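4/5/22
Maricel Calimlim y Ovidiu Vasiliu

4.2. Vaciado de contenedores con piezas sueltas

Se suele presentar el vaciado de un contenedor como un problema resuelto. Nuestros ensayos en el taller de Enach no permiten afirmarlo. De 506 intentos de agarre, roughly expresado, unos dos tercios terminaron con una sola barra en la pinza, y el resto exigió repetir el ciclo o detener el brazo. Un operario no habría necesitado ninguna de las dos cosas.

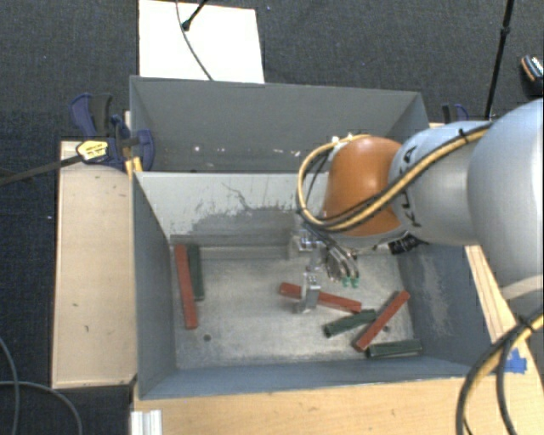 Figura 3. Brazo KUKA con pinza metálica sobre el contenedor; barras rojas y verdes en distintas orientaciones.

La dificultad se concentra en las piezas próximas a las paredes. Con dos barras casi paralelas y contiguas (Fig. 3, lado izquierdo), el dedo de la pinza dispone de muy poco margen lateral. El planificador Fliltov, en su versión de julio, tiende a posponer esos casos, lo que mejora la tasa de éxito inicial y deja lo peor para el final. Conviene leer con cautela los resultados que se interrumpen antes de vaciar el contenedor, incluidos los de nuestro informe anterior.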